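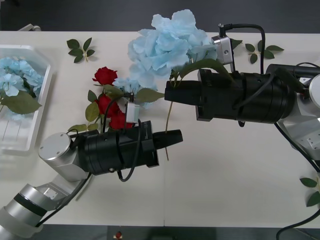 Artificial hydrangea heads and loose leaves on a white table.

Silk and artificial flower hire: frequently asked questions

Luvstead Flower Hire lends artificial arrangements for weddings, parties, funerals and shop windows. If your question isn't covered, ring the Closeck workroom or use the contact form.

Booking and payment

How far ahead should I book?
For May and the summer months, as early as you can. At other times of year we can usually help with 10 days' notice. Large pieces such as arches need longer, so please ask first.

Is there a deposit?
Yes. We take a quarter of the hire charge to hold the date and the rest a fortnight before. There is a separate breakage deposit, paid back after the flowers have been checked.

Can I change my order after paying?
You can swap colours or add table pieces up to two weeks before the date. We can't always take items off an order once they have been set aside for you.

What happens if I cancel?
The booking deposit is kept. Anything else you have paid is returned, unless you cancel in the last week.

Collection and delivery

Where do I collect from?
From the workroom in Closeck or the shop in Stullton. Tell us which when you book — stock is not moved between the two on the day.

Will it fit in my car?
Table pieces travel in boxes that fit on the back seat of most cars. Arches come apart into three sections, the longest of which needs the seats folded down.

Do you deliver?
Yes, within some 10 miles of Stullton. Further away we quote by the job. Setting up is charged separately and has to be booked.

How long can I keep the flowers?
The standard hire is 3 nights. Extra nights are charged at a daily rate. If you know you will be late back, phone us, as another customer may be waiting.

Using the flowers

Can they go outside?
For a dry afternoon, yes. Don't leave them out overnight or in rain. The dyes in fabric petals can run, and strong sun fades the blues and pinks first.

May I bend the stems?
Gently. Many have a wire inside and will hold a new shape. Bend in the middle of a length, away from the joints where the side branches meet the main stem. Please don't cut anything.

Can I mix them with fresh flowers?
You can, as long as the fresh ones have their own water. Lily pollen marks fabric and we do charge for it.
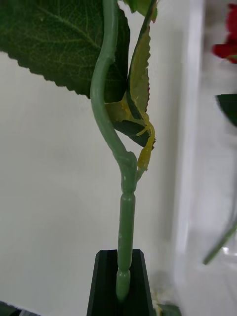 Cleaning and returns

Do I need to clean them before I bring them back?
No. Shake off confetti and leave the rest to us. Please don't use hairspray, polish or a damp cloth.

What if something is damaged?
Put any loose pieces in the box and tell us. A leaf that has come off can normally be pushed back on, and there's no charge for that. Torn petals and snapped stems are taken from the breakage deposit at the prices on your hire sheet.

Can I buy the arrangement afterwards?
Often, yes. The Kołodziej range is hire only. For anything else ask Apinya Kaewsai at the workroom, or Tadeusz Laskowska if you hired from Stullton.

Prices and terms last checked 7 Jul 2019.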